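Search the site
Enter keywords Go

How to Clean a Small Desk Fan

Last updated: September
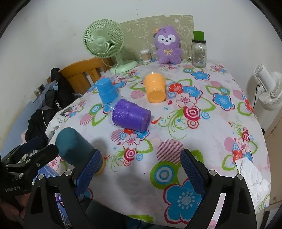

Kam-wah Tsang
Home care editor, Ninari

A desk fan that has run all summer collects a gray film on the blades and lint on the cage. Cleaning it takes up to 16 minutes plus drying time.

You will need a screwdriver, dish soap, a soft cloth, an old toothbrush and a few cotton swabs.

1. Turn the fan off and unplug it. Wait for the blades to stop.

2. Take off the front grille. Most small fans have clips around the rim or one screw at the bottom. If there is a screw, put it in a cup.

3. Remove the blade. On many models the cap in the middle unscrews clockwise, the reverse of a normal thread. If it will not move, check the manual before you force it.

4. Wash the grille and blade in warm soapy water. Use the toothbrush along the ribs. Rinse and stand them on a towel.

5. Wipe the back grille, neck and base with a damp cloth, wrung out well. Keep water away from the motor and the switch.

6. Run a dry cotton swab around the motor shaft to lift out hair. Do the same in the vent slots at the back.

7. Let everything dry fully - overnight is best - and put it back together in reverse order.

Plug the fan in and try it on low. A wobble usually means the blade is not pushed all the way onto the shaft. A ticking sound is often a loose clip on the grille.

In a dusty room, repeat every four weeks. Before storing the fan for winter, put a bag over the head and coil the cord loosely.

We use cookies to remember your settings. Accept Manage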